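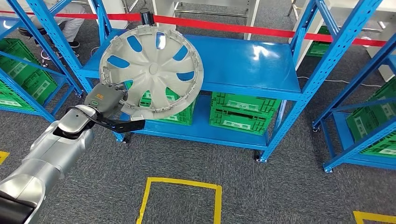
Which demos get kept? Ones where the grip stays put from pick to place, mostly. Take the rim early and low, like the hubcap in front of the blue rack, and keep the green crates out of your path. Bumped a crate? Stop, hit discard, go again. Don't try to save it.

Zastow > Teleop desk > Operator FAQ

Print this page | E-mail this page

How many demos per part?
65 good ones. Discards don't count. Wheel covers at Zunthorpe are 156, diffrent job sheet.

By hand or remote?
Remote for anything going to a shelf. Hand guiding only for teaching the start pose. Let go of the arm before you press record, please.

My arm lags behind the controller. Normal?
A little, yes. More than that, slow down, then re-centre the controller. Still bad, log it under Guerra and swap stations.

Can I change grip halfway?
No. New grip = new demo.

Does speed matter?
Not much. Smooth matters. Long pauses get trimmed, jerky bits dont.

What's the colour code in Livadico?
Green kept, grey waiting, red binned. Grey for more than 7 days, ask.

How long is a shift?
Two hours on, then a proper break. Sore wrist, tell someone early.

Who do I ask?
Lucimara Damasceno, desk 9, mornings. Not Monday.

Print this page | E-mail this page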